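### 4.2 What the operators were correcting for

The claim most often made for remote control as a way to collect demonstrations is that the operator's skill passes into the data. We doubt this for any task where the hard part is felt in the fingers. Fastening a strap is such a task. A person closing a watch on someone else's wrist barely looks at the holes. The free end is guided by touch, and the eyes come in late, to confirm. Take away the touch and the operator has to build another method out of whatever the cameras offer. That second method is what ends up in the recordings.

Our operators used the Jirell leader arms and saw the follower through its wrist view and one fixed view. They were told to work at a normal pace and to abandon any attempt they thought was lost. In total we kept 269 demonstrations, of which 181 were marked as successes by the operator at the time. We return to that second number below, and not kindly.

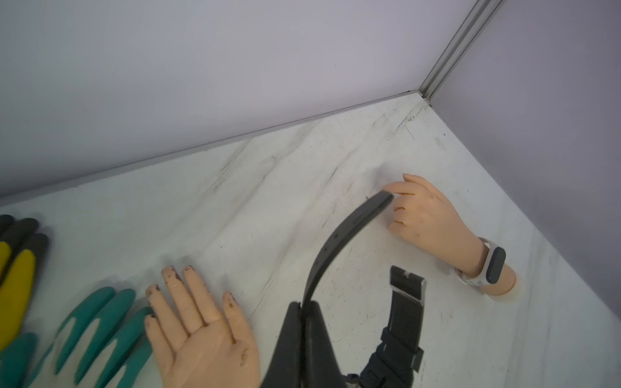

**Figure 5.** Wrist view during the strap task. The gripper holds one black strap; a second band section with a metal lug lies on the surface beside it. The mannequin hand at right wears a fitness band with a white strap.

The wrist view gives a fair idea of the problem. The strap leaves the gripper in a long curve, and the part that matters is the tip, which is the part the operator controls least. A small turn of the wrist joint can swing the tip a long way or hardly move it, depending on where along its length the strap was picked up. Operators learned to regrip closer to the tip, and they did so often. In the Karaki baseline, which was trained on an earlier set, these regrips were trimmed out as hesitation. We think that was a mistake. The regrip is the one piece of real strategy in the recordings, and a policy that never sees one has no way to recover from a bad first grasp.

We are less sure what to make of the pauses. Many demonstrations contain stretches where neither arm moves. Sorska's segmentation tool labels these "planning," a generous word. When we asked operators what they had been doing, the answers were mostly about depth: they could not tell if the strap was over the wrist or in front of it, and they waited until they felt ready to guess. A guess that pays off looks the same in the joint data as a decision. 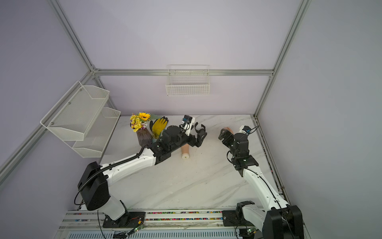
Adding the second arm did not settle the matter. On paper it lets the operator steady one object while working on another, and in the bench tasks with larger, stiffer objects it may well earn its place. With the straps, operators tended to park one arm and forget it. One of them, Aicha Erraji, put it this way in her notes: "I have 2 hands at home. In here I have one hand and something to avoid bumping into." Her success rate was no worse than the others', and we see no sign that she was using the system badly.

This brings us back to the success labels. They were given by the same people who made the attempts, through the same two views that made the attempts hard. If an operator could not see whether the pin sat in the hole, the label could not know either. We began a second pass of labeling in April with the strap checked by hand after each new trial, but those trials are too few to report - and they say nothing about the old ones. Until that pass is done, comparisons with Vovel or any other system that scores itself from video should be read with care, ours included.

A fairer test of hand guiding is also missing. Moving the follower arm directly would give back some sense of contact, at the cost of a person's arm in the camera view.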